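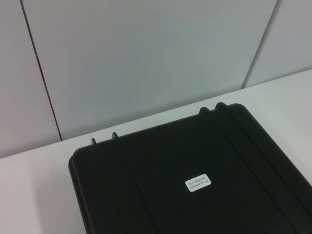 6. Lid opening task: faults and recovery

6.1 Before you start

This section is for the operator of a Widby arm cell with the Brenia soft finger gripper. It explains what to do when the lid opening program stops with a fault. Please read all of it one time before you touch the cell. The steps must be done in the given order.

The section is valid for hard-shell cases with molded ribs on the lid and latches on the front side. For soft bags and for cardboard boxes, see section 7.

CAUTION: A stopped arm is not a safe arm. After a fault the motors stay under power and hold the last position. The finger can be loaded against the case like a spring. Keep your hands away from the front edge of the lid until step 4 of 6.3 is finished.

6.2 What the fault means

The most frequent fault in this task is code 228, "lift force too high". The controller gives it when the finger pushes up and the lid does not follow. Possible causes are:

- A latch is still closed, or it is open only on one side.
- The finger is too deep and pulls on the lower body of the case together with the lid.
- The case was turned on the table after teaching.
- The finger skin is worn and sticks to the plastic.

Code 33, "contact lost", is the opposite situation. The finger slipped out and the lid may have fallen back. Code 33 does not damage the gripper in most cases, but you must look at the finger before the next run.

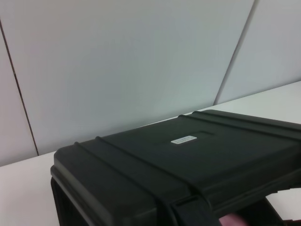
The finger must enter only under the lip of the lid. On a dark case it is difficult to judge the depth from the wrist view, and the shadow below the lip makes the gap look larger than it is. If you are not sure, do not jog further in. Use the depth value on the pendant, page "Contact", and compare it with the value stored at teaching.

6.3 Recovery after code 228

1. Press HOLD on the pendant. Do not press RESET at this moment. RESET clears the force value, and you will need it for the fault log.

2. Write down the force value and the name of the program step.

3. Select "Relax finger". The gripper lowers its force slowly. Wait until the bar on the pendant is empty.

4. Jog the finger straight out, away from the case, with speed set to "Slow". Do not jog up. If the finger does not come out, stop and go to 6.4.

5. Switch the arm to "Service" and turn the key. Take the key out and keep it with you.

6. Check both latches by hand. Open each latch completely and move it up and down one time.

7. Lift the lid a little by hand and close it again. It must move without resistance. If it does not move well, take the case out of the program and mark it.

8. Inspect the finger. Replace it if you find a cut, a hard place or a part which comes loose from the holder.

9. Put the key back, select "Auto", and press RESET. Run the program one time in "Slow" before you return to normal speed.

Note: The step counter does not go back to zero after RESET. This is normal.

6.4 If the finger is trapped

CAUTION: Never pull the finger by hand while the key is in the cell. In this condition the arm can try to correct its position, and it will do it with full force.

1. Turn the key to "Service" and take it out.

2. Hold the lid with one hand so that it cannot jump.

3. Press the case down on the table with the other hand, and let a second person release the joint brake with the button on the wrist.

4. Move the wrist back by a small distance. When the finger is free, let go of the brake button first, and the lid after it.

5. Do not use this finger again.

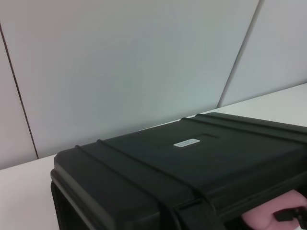
Carrilho wrote to us after the April edition that step 3 cannot be done alone, and that on their night shift there is only one operator until 6:00. They asked if a clamp on the case is allowed in place of the second person. It is allowed, when the clamp holds the lower body only and does not touch the lid. The Narar table clamp fits. The clamp must be removed before you put the key back.

6.5 Finger life and limits

Replace the finger after 2,000 lid cycles, also when it looks good. If code 228 comes more than one time in the same shift, replace it at 1,360 cycles. The cycle number is on the page "Gripper", second line.

After a replacement, teach the contact point again as described in 5.4. An old contact point with a new finger gives code 33 very often, as the new skin is thicker.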